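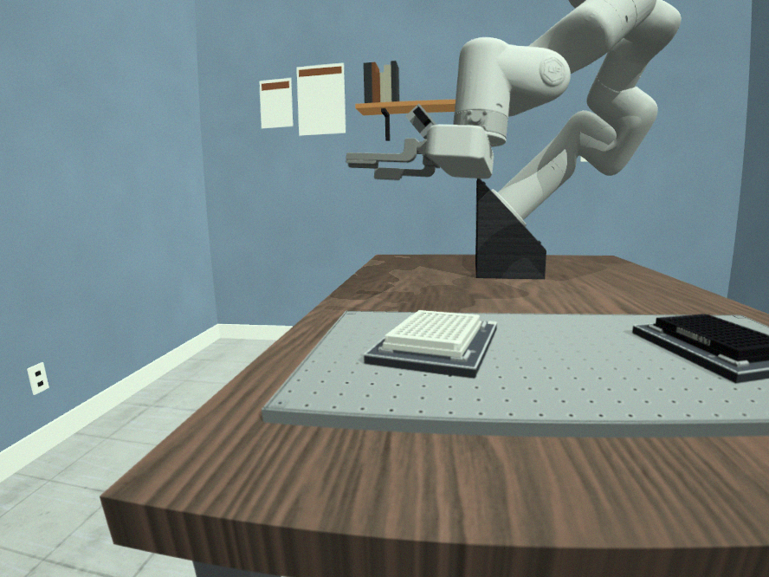 Weißer Roboterarm über einem Holztisch, Computergrafik

Forum Augenheilkunde > Fortbildung > Augentage Hidcombe: vor Ort oder online?

linsenrand
5. Dezember 2023
Die Augentage in Hidcombe gibt es wieder in beiden Varianten. Ich bin im dritten Jahr der Weiterbildung und bekomme von der Klinik nur die Onlinegebühr bezahlt. Lohnt es sich, den Rest selbst zu tragen? Mich interessieren vor allem die Glaukomkurse.
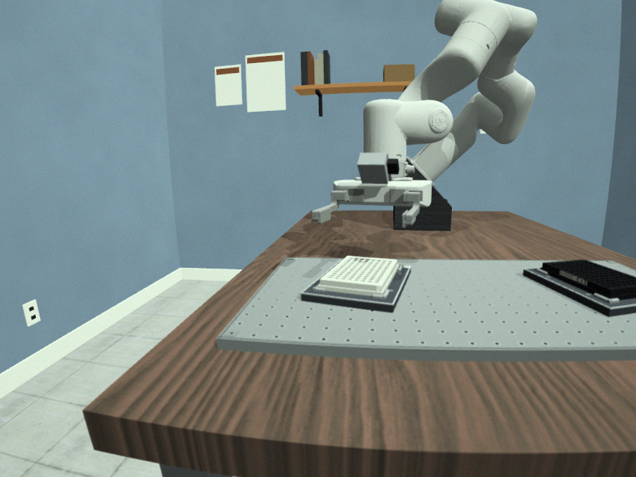
Die Anmeldung läuft über Natavness, und Umbuchen kostet 15 Euro. Ich würde mich also gern gleich richtig entscheiden.

papille_nord
Vor Ort. Bei der Gonioskopie bringt mir ein Video wenig, das muss man an der Spaltlampe üben. Im August war ich in Grimum, dort saßen wir zu dritt an einem Gerät und jeder kam dran.

visus08
Sehe ich anders. Die Vorträge sind online besser, weil man anhalten und zurückspringen kann. Gonioskopie lernst du in der eigenen Sprechstunde, wenn der Oberarzt sich Zeit nimmt.

papille_nord
Wenn. Bei uns nimmt er sich keine.
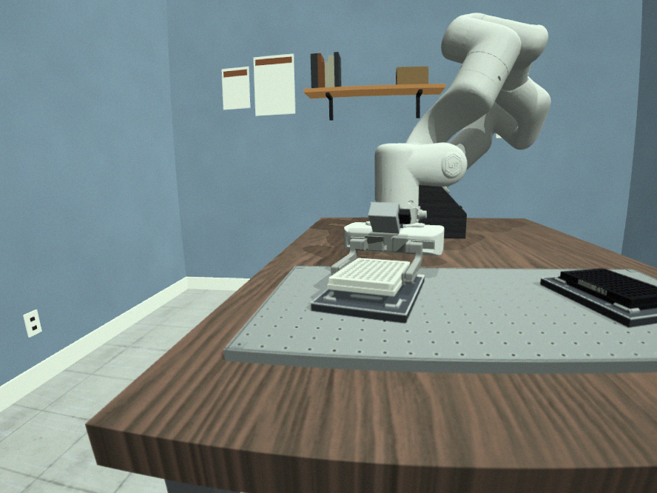 Außerdem sind die Praxiskurse in der Onlinegebühr nicht enthalten, die stehen getrennt im Programm.

hornhautfalte
Stimmt nur halb. Zwei Kurse werden übertragen, darunter der zur Gesichtsfeldauswertung bei Seneviratne. Den fand ich letztes Mal auch am Bildschirm gut.

linsenrand
Danke. Gesichtsfeld kann ich also online machen.
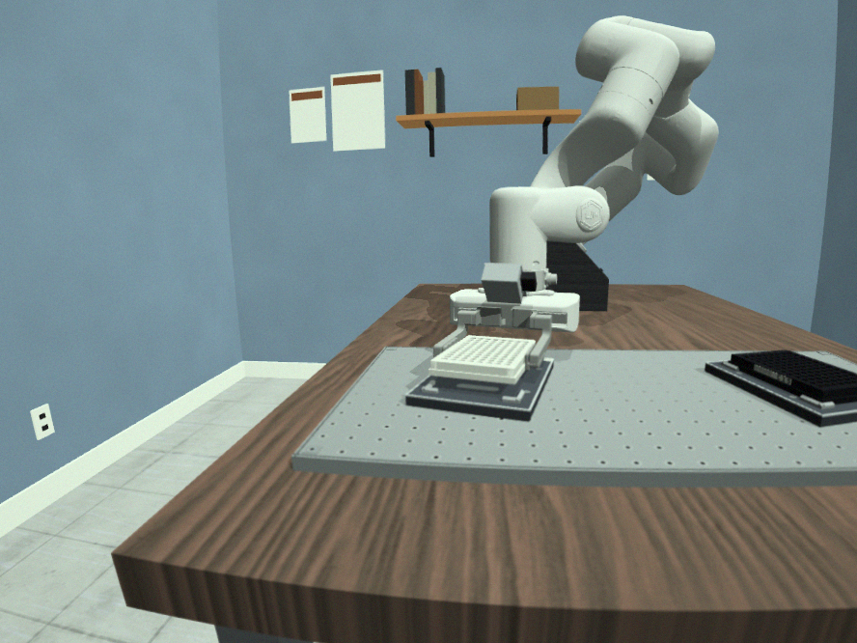
Bleibt die Gonioskopie. Ich frage morgen in der Klinik, ob sie wenigstens die 2 Tage als Dienstzeit anrechnen. Wenn ja, fahre ich.

visus08
Lass dir das schriftlich geben.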